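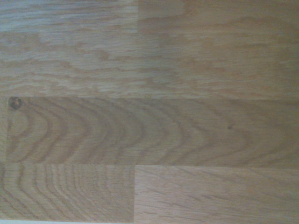
Siobhán Cronin reckons a written rule is only any good if you can remember it with your hands full, and she wanted that at the top of the page, so there it is. Her other comment was that our old list ran to 43 rules and she could recite perhaps four of them. Fair enough!

I'm the one who keeps the kitchen rules for the Naylor project, and over the last few weeks I've been cutting them down to 16 – short ones, in plain words, pinned up by the door at Musville. A few of you asked to see them next to the real worktop and not in yet another table, so I've put together a little gallery. The wording is the version agreed on 10/5/21.

Rule 2, clear the run. Before the arm is switched on, anything that doesn't belong to the task comes off the stretch it will be moving through (mugs, phones, your lunch). Props can stay, but write them down first.
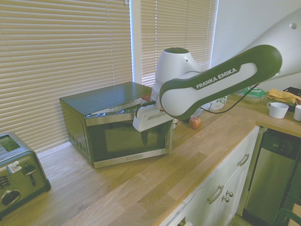
Arm at the microwave, door open, apple on the worktop.

Doors got a rule all to themselves, and I'm rather fond of it. Hands stay away from any door the gripper is working on, even if it looks stuck, and even if you're sure you could just nudge it. Press stop, wait for the arm to settle, then go in. Elsie Bramwell wanted the wait set at 60 seconds and I wanted it shorter – we're still arguing, so for now it's hers.

Cables come next. Look at the whole length before every session, and if a loop could catch on a handle or a corner, re-route it before you start. Drawers and cupboards under the worktop should be pushed right in as well. I walk into them myself, never mind the robot.

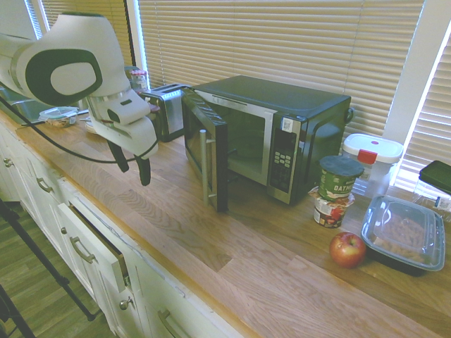
Rules still being argued over

Food in sealed tubs only, or loose fruit too? I say fruit is fine. The Cemari lot do it differently and I'd love to hear how they get on. Comments are open until September.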